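Timestamps, and a very small bin

I have spent most of this spring on clock drift, and my family would like me to talk about something else, so the blog gets it instead.

The Lorkby rig gives us one head view and one view from each hand-held gripper. My job is the dull bit in the middle - lining the three up so that the planner downstream isn't learning from a hand that is 46 milliseconds behind the eyes.

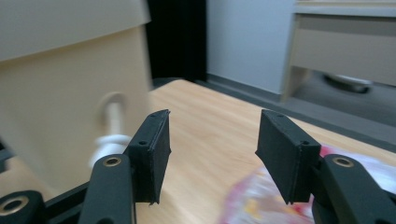
For months I matched everything on arrival time, and it was fine until it wasn't. Back in November a replay of 1,000 clips had the fingers closing well before the tracker thought they should, and I blamed the tracker (sorry, tracker). The fix was to stamp each picture at capture and let Tiongson, our little alignment tool, do the resampling afterwards.

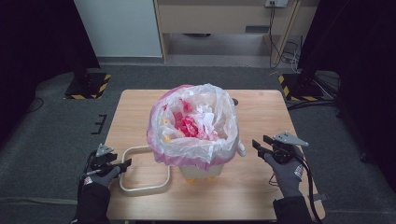
The bin task, from the head view.

Bin liners are a lovely test for perception, by the way. They crumple, they let light through, and our segmentation model still wants to call the collar part of the table. I've relabelled roughly 70 of the worst ones by hand, with a great deal of tea, and the masks are getting better - slowly!
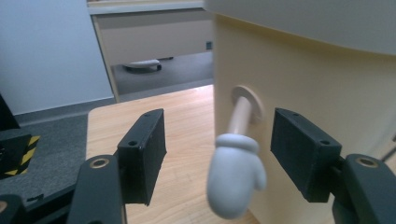

What's next for Forkley

Forkley is the planner, and it still treats every grasp as if the thing will stay put. I'd like it to replan halfway through the reach, and that means a faster pose estimate than the one I've got. More on that once the tests pass.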